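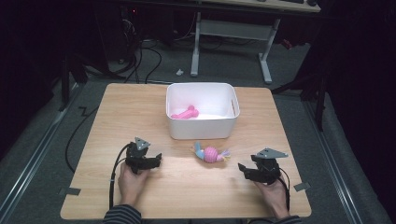

June 30, 2022
Posted by Alvar Nygård

Search tickets

Left gripper stops reporting jaw width during toy-to-bin task. Station Flistton, handheld pair.

Width value freezes at 70 while the jaws still move. No error on screen. Right gripper logs normally.

Restarted the logger, same result. Swapped the two cables at the computer and the fault moved to the right gripper, so it follows the cable. Fitted a spare and ran 115 trials with no freeze.

Old cable tagged and pulled. The 6 affected recordings are marked bad. Ticket stays open until Zemthorpe sends a replacement spare.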